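Section 3: Setting Up the Scorer's Console for a Game

Read this section before your first home game with the Tidmont console. It covers team rosters, the game clock, the shot clock and the foul display. Wiring the scoreboard itself is in Section 2.

Before you start

You will need the console, its power cord, the data cable and a copy of both rosters. Visiting teams often change jersey numbers at the last minute, so get their list signed by the head coach.

CAUTION: Do not plug in or unplug the data cable while the console is on. Switch off at the back first.

3.1 Starting the console

1. Connect the data cable to the port marked BOARD. Push until it clicks.
2. Connect the power cord and switch on at the back.
3. Wait for the self-test. Every digit on the board shows an 8, then goes blank.
4. When READY appears, press ENTER.

If one or more segments stay dark during the self-test, write down which ones and carry on. The game can be scored with a dark segment as long as both officials have been told.

3.2 Entering rosters

1. Press TEAM, then HOME.
2. Type the first jersey number and press ENTER. Repeat for each player.
3. Press TEAM, then VISITOR, and enter the second roster the same way.
4. Press REVIEW and read the numbers back against the paper list.

Note: The console treats 0 and 00 as different players. To enter 00, press the zero key twice before ENTER.

Rosters can be saved under a team name. The console holds 70 saved teams. When the memory is full, the oldest one is replaced without a warning, so keep the paper copies.

3.3 Setting the clocks

1. Press SETUP and choose GAME CLOCK.
2. Enter the period length in minutes and press ENTER.
3. Choose SHOT CLOCK. Enter the full count, then the short count used after an offensive rebound.
4. Choose HORN and select AUTO or MANUAL. With AUTO, the horn sounds when either clock reaches zero.
5. Press SETUP again to leave the menu.

The clock will not start until both rosters contain at least one player. For a scrimmage with no roster, press SETUP and choose PRACTICE.

CAUTION: Holding CLEAR for 3 seconds erases the score, the fouls and the clock together. There is no undo. Keep the key cover closed during play.

3.4 Fouls and timeouts

1. Press FOUL, then HOME or VISITOR.
2. Type the jersey number of the player and press ENTER. The player's total shows on the board and the team total goes up by one.
3. To remove a foul entered by mistake, press FOUL, then MINUS, and enter the same jersey number.
4. For a timeout, stop the game clock first, then press T.O. and the team key.

Team fouls reset at the end of each period unless CARRY OVER is turned on in the SETUP menu. Check your league's rule - the setting stays as the last operator left it.

3.5 At the half

Leave the console on. Press BREAK to run the halftime countdown, which does not affect the game clock. Compare the running score with the paper scorebook before the teams come back out. Keep food and drinks off the scorer's table; liquid under the keypad is not covered by the warranty.

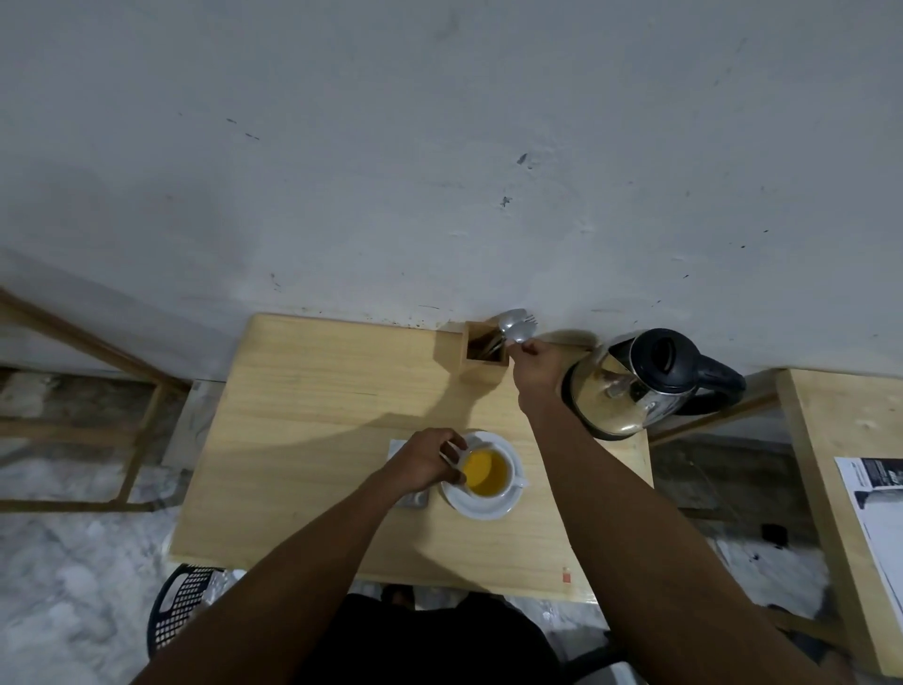 Fig. 3-2. Spoon and fork, wooden holder.

3.6 Error codes

E2 - No signal from the board. Switch off, reseat the data cable and switch on again.
E70 - Saved team could not be read. Enter the roster by hand.
E199 - Clock fault. Stop play at the next whistle and use a table clock for the rest of the period.

If E199 comes back after a restart, call Plenduvgate support and ask for Roxana Surdu or Ekkachai Bunnag. Have the serial number from the bottom of the console ready.

Shutting down is covered in Section 4.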